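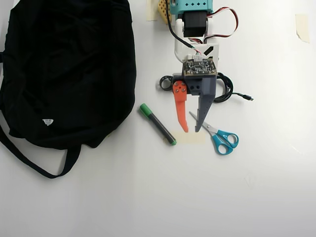
Petro Skoryk wrote to say that the figure of 2641 in my June post could not be right, as it left out everything that wears. He is correct, and I have revised the budget accordingly.

The original sum covered the purchase of a second arm from Mockus, delivery, and a power supply. It did not cover spare servos, spare leads or replacement fingers for the gripper. Those items were to be met from general consumables, a line which also has to provide tape, pens and printing filament for the rest of the year. With one arm that arrangement was tolerable. With two it is not.

The revised position, as of 2020-08-06, is as follows.

Arm and power supply, Mockus: 1908
Spares and printed parts: 347
Leads, connectors and sundries: 80

The total is lower than the June figure, in spite of the additions. Mockus has withdrawn the assembly charge for buyers who are content to receive the arm in parts, and I have decided to accept those terms. Assembly will take several evenings. I have not put a price on my own time, and I recognise that a business would be obliged to do so.

A quotation was also obtained from Ondow for a complete unit with a closed casing. It is a tidier product and the cables run inside the arm. The gripper, however, is sold as a sealed part, and a damaged finger would mean the purchase of a whole new one. On the present arm a finger is held on by small screws and can be printed again overnight. For work with ordinary desk items such as scissors and pens, I consider that the more important feature, and the Ondow quotation has been declined.

Two matters remain open. The first is the control board. Trurkano has announced a new version but has given no delivery date, and I do not wish to hold back the order on the strength of an announcement. The existing type will therefore be bought, with the newer one considered next year if the price is reasonable.

The second is the table. Two arms require more clear surface than one, and bags and cables will have to be kept elsewhere during sessions. The workshop in Cletuvbridge has a longer bench which may be released in the autumn. No money has been set aside for furniture and I do not propose to change that at present.

Petro also asked whether the spares line should be larger. I have left it at 347 and will review it once the second arm has been in regular use. Readers with records of their own servo replacements are invited to send them to me by the usual address.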